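From the kitchen table: washing foil, and other habits from Drastomton

When I moved to Planow, the first thing my new neighbors noticed about me was my drying rack. On it were two glasses, one plate and a long sheet of aluminum foil, washed and hung over the side like a small towel. One of them asked me very politely if I was saving money for something. I did not know how to answer. In the house where I grew up, in Drastomton, you washed foil the same way you washed a spoon.

I promised the editor of this newsletter to write a piece on saving and reusing things in the kitchen, and I have been late with it since May. The reason is that I wanted first to try everything again myself. My grandmother's rules were made for another kitchen and other products, and some of them I had followed for years without thinking if they were any good.

Let me begin with the foil. A sheet that covered bread or a bowl of salad can be used again, and more than once. You wash it flat on the bottom of the sink with a soft cloth, never with the rough side of the sponge, and you dry it before you fold it. A sheet that touched raw meat or raw fish I throw away, and I ask you to do the same. My grandmother did not throw it away, she boiled it, but she also kept butter on the windowsill until June, so I do not follow her in everything.

Foil and sour food are not good friends. Tomato sauce, lemon, pickled cabbage, all of these eat small holes in it if they stay together overnight. I lost a good pan of stuffed peppers in this way last winter. For such dishes I now use a plate turned upside down on top of the bowl. It costs nothing and you can put a second bowl on top of it.

Baking paper is the one where I had the most surprise. I always used a new sheet for each tray of cookies. Now I use the same sheet 4 times, if the cookies are dry ones, and I turn it over after the second tray. With anything that has cheese or syrup it is finished after one time. When the paper becomes dark and breaks at the corners, it is also finished, and there is no use in fighting with it. My oven at home has numbers only in Fahrenheit, and most of my testing was done at 320, a rather low heat. With a hotter oven the paper will get old sooner.

Then the trays. I mean the light ones, which you buy for a party and which everybody leaves behind at the host's house. After the spring lunch at the Dokosia hall we had 64 of them left in the back kitchen, and more than half needed only hot water and some soap. They are weak in the corners, so wash them from the inside with your hand under the bottom. Do not put them in the dishwasher. Mine came out gray and left gray marks on my fingers. If a tray has become crooked you can press it back over a wooden board, but do not use it for anything liquid after that.

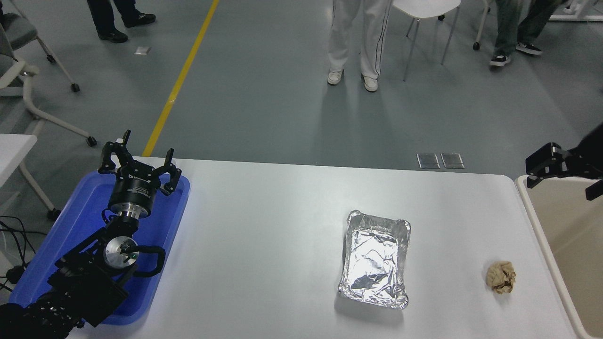
Lumturie Karagiannis wrote to me after the last issue, where I had only mentioned this subject in one line. She thinks all of this takes more hot water than it saves metal, and that it would be wiser to buy one steel pan with a lid and keep it for 70 years, as her family did. She also asked me to remind everyone that baking paper with a shiny coating does not belong in the paper recycling, even if it looks clean.

I agree with her on the pan. I have one too, from Pawlak, the hardware shop behind the post office, and I cook in it almost every evening. But a steel pan does not help when you want to send food home with a guest and you are not sure that the pan will come back! For this the light tray is still the best thing I know. On the hot water she may be right. I wash the foil last, in the water which is left from the dishes, so for me there is nothing extra to heat.

About recycling in Planow: the foil and the trays go together with the cans, but they must be clean of food, and small pieces should be pressed together into one ball, bigger than an egg. Small loose pieces get lost in the sorting. Used baking paper goes to the normal trash. I asked twice at the town office to be sure – the second lady was less patient than the first, but she gave me the same answer.

The clean trays from the spring lunch are in the tall cupboard at the Dokosia hall, on the second shelf. Please take what you need for the next event, and please do not put the lids in a separate place, I spent a whole morning matching them. If you have your own method for waxed paper, I would like to hear it. I have tried three times and everything I wrap in it tastes a little of candles.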